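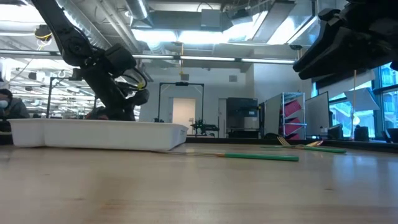

*Word count: 163*

## Do artists need another fan app?

Findero says its app will change how small bands reach listeners. Our project looked at whether that holds up in Wulilham and Baltcombe, and I'm not convinced.

We asked 415 students at the two colleges which sites they had used to find a new song in April. 267 named a video site first. Only 4 named Findero, and two of those had signed up for a free ticket.

The company's own page puts more weight on followers. Hajji, a Baltcombe band, had 3278 of them when we checked, which sounds good until you look at the comments – most posts had none. A follower who never presses play is not much use to a band.

It could be argued that the app is new and needs time. Maybe so, but the songs are already on bigger sites, and I can't see why anyone would open a second app to hear them.

We only asked students, so older listeners may answer differently. The question about paid accounts was badly worded and I have left it out.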